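4. 작업면 덮개의 무늬와 바탕

4.1 분류의 기준

앞 절에서는 응답 가구가 식탁, 조리대, 작업대 위에 무엇을 깔고 있는지를 재질과 세탁 방식에 따라 정리하였다. 이 절에서는 같은 자료를 무늬와 바탕색의 관계에서 다시 읽는다. 분석 대상은 388가구가 제출한 덮개 1156점의 기록이며, 한 가구가 여러 점을 제출한 경우도 각각 독립된 기록으로 다루었다. 같은 덮개를 계절을 달리해 두 번 제출한 경우는 먼저 제출한 기록만 남겼다.

무늬의 유형은 민무늬, 줄무늬, 격자, 점과 작은 도형, 식물, 그림 및 글자의 6개로 나누었다. 처음에는 식물 무늬를 잎 중심과 꽃 중심으로 나누려 하였으나 시범 분류에서 두 분류자의 판단이 가장 자주 엇갈린 곳이 바로 이 경계였다. 덩굴에 작은 꽃이 달린 무늬를 Catalina Navarrete는 잎 중심으로, Telma Alarcón은 꽃 중심으로 기록하는 일이 되풀이되었다. 넓이로 보면 잎과 줄기가 우세하지만 눈길이 먼저 가는 것은 꽃이라는 점에서 두 판단 모두 근거가 있었다. 결국 식물 무늬를 한 유형으로 묶고, 대신 무늬의 굵기, 바탕이 드러나는 정도, 강조색의 유무를 별도의 항목으로 기록하기로 하였다.

무늬의 굵기는 선의 폭을 재지 않고 '가늚', '중간', '굵음'으로 판정하였다. 제출 자료의 촬영 거리가 제각각이어서 사진에서 길이를 읽는 것은 적절하지 않다고 보았다. 바탕이 드러나는 정도도 같은 방식으로 '넓음', '중간', '좁음'으로 적었다. 강조색은 무늬의 주된 색과 색상이 뚜렷이 다르면서 차지하는 면적이 작은 색으로 정의하였다. 판정이 어려운 기록은 보류로 표시한 뒤 두 분류자가 함께 다시 보았고, 그래도 합의하지 못한 기록은 해당 항목의 분석에서 제외하였다.

4.2 흰 바탕의 식물 무늬

식물 무늬 유형에서 가장 흔한 조합은 흰 바탕, 가는 선, 넓게 드러난 바탕이었다. 이 조합의 덮개는 대체로 잎과 줄기에 채도가 낮은 녹색 계열을 쓴다. 꽃은 있는 경우도 있고 없는 경우도 있으며, 있을 때에는 작고 짙은 경우가 많았다. Skerkora와 Jodatine의 제품 목록을 대조해 보면 두 회사 모두 이런 무늬를 여러 해에 걸쳐 유지하고 있었는데, 꽃의 색만 바꾸어 새 품목으로 내놓는 일이 잦았다. 따라서 품목 이름만으로 무늬를 구분할 수는 없었고, 분류는 모두 사진을 기준으로 하였다.

그림 4는 이 조합에 해당하는 매트이다. 잎이 달린 덩굴은 회색을 띤 녹색의 가는 선이고, 꽃은 작고 어두운 붉은색이다. 본 연구의 항목으로 옮기면 굵기는 '가늚', 강조색은 '있음'이 된다. 매트를 둘러싼 벽도 흰색에 가깝지만 옅은 라벤더빛이 돌아, 같은 '흰색'으로 기록되는 두 면이 실제로는 서로 다른 색일 수 있음을 보여 준다.
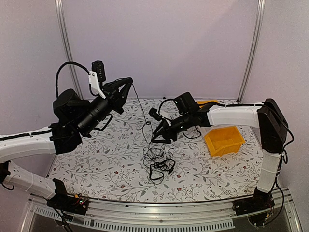

그림 4. 식물 무늬 유형의 매트. 흰 바탕에 회녹색 덩굴과 작은 암적색 꽃이 인쇄되어 있고, 벽은 옅은 라벤더빛 흰색이다. 앞쪽 가장자리를 따라 은색 알루미늄 레일이 지난다.

바탕색의 기록에는 이 문제가 계속 따라다녔다. 응답자가 설문지에 '흰색'이라고 적은 덮개 가운데에는 사진으로 볼 때 크림색, 옅은 회색, 푸른 기가 도는 흰색으로 판정할 수 있는 것이 섞여 있었다. 조명의 차이도 있겠으나, 그보다는 응답자가 색을 주변과 견주어 이름 붙인다는 점이 크게 작용한 것으로 보인다. 벽이 누런 부엌에서는 크림색 식탁보도 흰색으로 불린다. 이런 이유로 본 연구에서는 바탕색을 응답자의 표현과 분류자의 판정으로 나누어 두 번 기록하였고, 이하에서 바탕색이라고 할 때는 분류자의 판정을 가리킨다.

4.3 자유 기술의 분석

덮개를 고른 까닭과 쓰면서 느낀 점을 묻는 문항에는 응답자가 길이 제한 없이 답하도록 하였다. 그중 무늬나 색을 직접 언급한 진술 400건을 추려 내용에 따라 묶었다. 한 진술이 여러 내용을 담은 경우에는 해당하는 묶음에 모두 넣었다.

가장 큰 묶음은 얼룩과 부스러기에 관한 진술이었다. 민무늬의 흰 덮개를 쓰는 응답자들은 더러움이 곧바로 보인다고 적었으며, 이를 장점으로 드는 쪽과 단점으로 드는 쪽이 모두 있었다. 장점으로 드는 응답자는 주로 조리대에 덮개를 까는 사람들이었다. Flotia의 한 응답자는 "밀가루는 안 보여도 되지만 국물은 보여야 닦는다"고 적었다. 단점으로 드는 응답자는 식탁 사용자가 많았고, 손님이 오기 전에 덮개를 갈아야 하는 번거로움을 함께 언급하였다.

가는 식물 무늬를 쓰는 응답자의 진술은 결이 달랐다. 이들은 작은 얼룩이 무늬 사이에 묻힌다고 하면서도, 바탕이 넓게 드러나 있어 큰 얼룩은 여전히 눈에 띈다고 적었다. 강조색이 있는 경우에는 얼룩의 색이 문제가 되었다. 짙은 붉은색 꽃이 있는 식탁보를 쓰는 응답자 가운데 여러 명이 토마토소스나 김칫국물이 튄 자리를 꽃으로 잘못 보았다고 진술하였다. 반대로 꽃을 얼룩으로 알고 문질렀다는 진술도 있었다. 후자는 덮개를 새로 산 직후의 경험으로 적은 것이 대부분이어서, 무늬의 위치에 익숙해지면 줄어드는 착오로 짐작된다.

두 번째 묶음은 작은 물건을 찾는 일과 관련된다. 바느질, 구슬 꿰기, 약 정리, 소형 가전의 수리처럼 손톱만 한 물건을 늘어놓는 작업에서 응답자들은 무늬의 굵기와 바탕의 넓이를 자주 언급하였다. 굵은 꽃무늬 위에서는 단추를 찾기 어렵다는 진술이 전형적이다. 가는 덩굴무늬에 대해서는 의견이 갈렸다. 색이 짙은 물건은 잘 보이지만 실이나 철사처럼 가늘고 굽은 물건은 줄기와 헷갈린다는 것이다. Jin 지구에서 수선 일을 하는 응답자는 덩굴무늬 식탁보를 쓰다가 실을 다룰 때만 그 위에 민무늬 수건을 한 장 더 깐다고 적었다. 덮개를 겹쳐 쓰는 습관은 원래 설문에서 묻지 않은 내용이었으나 자유 기술에 되풀이해 나타나 추가 분석 항목으로 삼았다.

세 번째 묶음은 방의 인상에 관한 것이다. 흰 바탕의 식물 무늬를 고른 까닭으로는 벽과 가구가 밝아서 덮개까지 민무늬로 하면 허전하다는 답이 많았다. 방을 넓어 보이게 하려고 흰 바탕을 골랐다는 답도 있었다. 다만 이런 진술은 덮개를 고를 때의 생각을 나중에 떠올려 적은 것이므로, 실제 선택의 순서를 그대로 반영한다고 보기는 어렵다. 선물로 받은 덮개에 대해서도 비슷한 설명이 붙는 경우가 있었다는 점이 이를 뒷받침한다.

4.4 덮개의 가장자리

분류 과정에서 예상보다 많은 시간이 든 것은 가장자리의 기록이었다. 덮개가 작업면보다 넓어 아래로 늘어지는 경우, 작업면과 크기가 거의 맞는 경우, 작업면의 일부만 덮는 경우를 구분하였는데, 사진만으로는 둘째와 셋째를 가르기 어려운 기록이 적지 않았다. 덮개의 끝이 틀이나 턱, 레일과 맞닿아 있으면 그 너머로 작업면이 이어지는지 알 수 없기 때문이다. 이런 기록은 '경계 있음'으로 따로 적고 크기 비교에서는 뺐다.

가장자리의 상태는 무늬를 읽는 데에도 영향을 준다. 늘어진 덮개에서는 무늬가 모서리에서 꺾이고, 크기를 맞추어 자른 덮개에서는 무늬의 단위가 중간에서 끊긴다. 줄무늬와 격자는 끊긴 자리가 비뚤어지면 바로 드러나지만, 덩굴처럼 방향이 일정하지 않은 무늬는 어디서 잘라도 어긋남이 덜 보인다. 덮개를 직접 잘라 쓴다고 답한 응답자들 가운데 식물 무늬를 고른 사람들이 이 점을 언급하였다. 가위질이 서툴러도 표가 나지 않는다는 답이 있었고, 남은 조각을 서랍 바닥이나 선반에 깔아도 어색하지 않다는 답도 있었다.

미끄러짐에 관한 진술은 무늬와 직접 관련이 없으나 가장자리와는 관련이 있다. 작업면의 턱에 덮개가 걸려 있으면 물건을 끌어당길 때 덮개가 따라오지 않는다고 한다. 턱이 없는 식탁에서는 집게나 테이프를 쓰는 가구가 있었고, 무거운 그릇을 네 귀퉁이에 올려 둔다는 가구도 있었다. 집게를 쓰는 가구에서는 집게의 색을 무늬의 강조색에 맞춘 경우가 눈에 띄었다. 이는 덮개를 작업용 소모품으로만 여기지 않는다는 하나의 단서로 볼 수 있다.

4.5 세탁과 퇴색

무늬의 색은 고정된 값이 아니다. 응답자에게 덮개를 쓰기 시작한 때와 비교해 색이 달라졌는지를 물었을 때, 가는 선으로 된 무늬를 쓰는 응답자는 선이 흐려졌다는 답을 자주 하였다. 굵은 무늬에서도 색이 옅어지기는 마찬가지이나 무늬의 형태는 그대로 읽힌다. 가는 선은 조금만 옅어져도 바탕과 구분되지 않는 곳이 생긴다. 회녹색처럼 처음부터 채도가 낮은 색은 퇴색이 늦게 발견된다는 진술도 있었다. 새 제품과 나란히 놓고서야 알았다는 것이다.

강조색은 이와 다르게 변하였다. 짙은 붉은색 꽃은 잎과 줄기가 흐려진 뒤에도 남아 있어, 오래 쓴 덮개에서는 점무늬에 가까운 인상을 준다. 분류 과정에서 점과 작은 도형 유형으로 잘못 들어갔다가 나중에 식물 무늬로 옮겨진 기록이 여기에 해당한다. Alarcón은 이러한 기록에 '잔존 꽃'이라는 메모를 달았으며, 본문에서는 별도의 유형으로 세우지 않고 식물 무늬에 포함하였다.

8월에 수집한 자료에서는 햇빛에 의한 부분 퇴색이 자주 보고되었다. 창가의 식탁에서 그릇이나 화분을 늘 같은 자리에 두면 그 밑만 색이 남는다. 응답자들은 이 자국을 얼룩보다 더 거슬려 하는 경향이 있었고, 덮개를 돌려 깔거나 뒤집어 쓰는 것으로 대응하였다. 무늬에 위아래가 없는 덮개일수록 돌려 깔기가 쉽다. 그림이나 글자가 있는 덮개에서는 돌려 깔았다는 답이 드물었다.

4.6 분류의 한계

이 절의 분류에는 세 가지 제약이 있다. 먼저 사진에 덮개 전체가 드러나지 않는 경우가 많다. 무늬의 일부가 다른 물건에 가려진 기록에서는 보이는 부분만으로 굵기와 강조색을 판정하였으며, 가려진 부분에 다른 색의 무늬가 있을 가능성은 배제하지 못한다. 바탕이 드러나는 정도를 판정할 때에도 위에 놓인 것들의 면적은 제외하고 드러난 면만을 보았다.

다음으로 재질과 무늬를 충분히 떼어 놓지 못하였다. 인쇄된 무늬와 짜 넣은 무늬는 퇴색의 양상이 다를 것으로 예상되지만, 사진으로 두 방식을 가릴 수 있는 경우와 그렇지 않은 경우가 뒤섞여 있었다. 응답자가 재질을 적지 않은 기록은 재질별 비교에 넣지 않았고, 이 때문에 4.5의 서술은 재질을 구분하지 않은 채 이루어졌다.

마지막으로 자유 기술은 불편을 느낀 사람의 답이 더 길고 자세하다. 무늬 때문에 물건을 찾지 못했다는 진술이 많다고 해서 그런 일이 자주 일어난다고 해석할 수는 없다. Navarrete가 일부 가구를 다시 방문하여 확인한 바로는, 설문에 불편을 길게 적은 응답자도 같은 덮개를 그대로 쓰고 있는 경우가 있었다. 바꾸지 않은 까닭을 물으면 아직 멀쩡해서라는 답과 식구가 좋아해서라는 답이 돌아왔다. 덮개의 교체 시점과 그 계기는 다음 절에서 가구별 사용 기록을 바탕으로 다룬다.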